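Entretien des textiles : ce qui change dans la consigne interne au 31 décembre 2018

La note de Katia Benedetti sur le lavage des vêtements imprimés remplace la version diffusée en juillet. Elle concerne les maillots, sweats et tabliers marqués par transfert à chaud, ainsi que les pièces sérigraphiées livrées par Lemaire. Les vêtements brodés restent soumis à l'ancienne consigne.

Le point principal est la température. Les transferts posés sur coton supportent en principe 40 °C, mais la colle thermofusible commence à perdre de son adhérence bien avant que le défaut soit visible. Le premier signe est un léger soulèvement dans les angles des lettres, surtout sur les caractères étroits. La consigne passe donc à 30 °C, vêtement retourné, essorage réduit. Le sèche-linge est exclu pour tout article marqué, y compris en programme délicat.

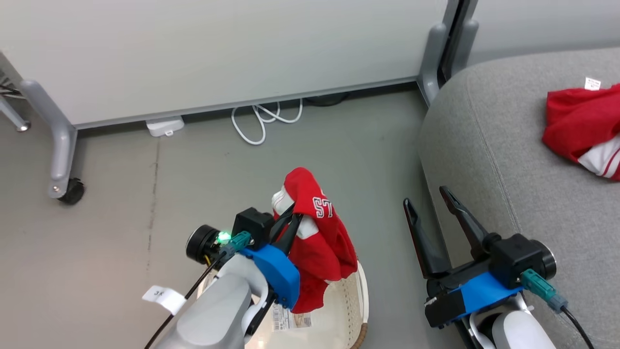
La composition des fibres compte autant que la température. Sur un polyester teint en masse, le risque est faible. Sur un polyester teint par dispersion, le colorant peut migrer dans le marquage clair dès que la presse dépasse la température prévue : le blanc vire au rose ou au gris quelques jours après la pose. Mathis Tessier recommande un film à couche bloquante pour toutes les commandes de ce type, malgré un coût supérieur. Les lots Wutodik déjà pressés sans cette couche seront conservés à plat, à l'abri de la chaleur, jusqu'au contrôle de Bastien Bailly.

Un essai a été mené chez Diteck sur 200 pièces réparties en trois groupes : lavage à 30 °C sur l'envers, à 40 °C sur l'envers, à 40 °C sur l'endroit. Au bout de 21 cycles, 5 pièces du premier groupe présentaient un défaut d'adhérence, toutes au même endroit, sous la couture d'épaule. La presse y rencontre une surépaisseur et la pression n'est plus uniforme. La correction relève de l'atelier et non du lavage : un coussin de pressage placé sous le vêtement suffit à compenser la couture. Les résultats des deux autres groupes figurent dans le rapport complet, disponible auprès de Monique Riviere.

Pour la lessive, la règle ne change pas : produit liquide, sans agent de blanchiment, dosage bas. Les adoucissants sont à proscrire. Ils déposent sur la fibre un film gras qui fragilise l'interface avec le transfert et réduit l'absorption des tissus techniques. Les détachants à base de solvant sont interdits sur la zone marquée — une tache située à moins de 3 cm d'une lettre se traite au savon, à la main, par tamponnement.

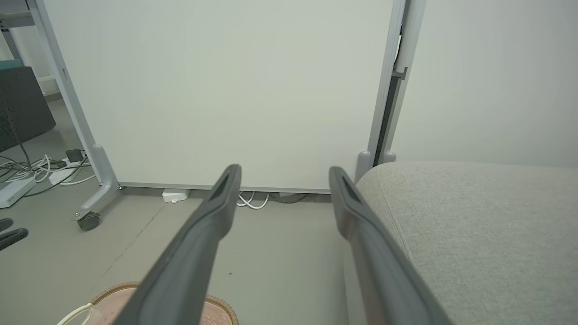 Le suivi des cycles reste le point faible de la procédure. Les fiches papier se perdent et les étiquettes cousues deviennent illisibles au fil des lavages. Gaspard Besnard propose un relevé collectif par lot, tenu sur un support que tout le monde peut consulter en passant. Un grand tableau blanc sur roulettes, comme celui de la photo, dont la surface est encore vierge, convient bien à cet usage : une ligne par lot, une colonne par cycle, les anomalies en rouge. Le relevé est recopié chaque mois dans le registre Soltdale, qui seul fait foi en cas de réclamation auprès du fournisseur.

Le repassage se fait sur l'envers, fer sans vapeur, jamais directement sur le marquage. Les pièces dont une lettre se décolle ne doivent pas être represées sur place. Elles sont mises de côté avec leur numéro de lot et transmises à Bastien Bailly, qui décide de la reprise ou du retrait. Les demandes de dérogation pour les tabliers de cuisine, lavés à 60 °C pour des raisons d'hygiène, sont à adresser à Katia Benedetti.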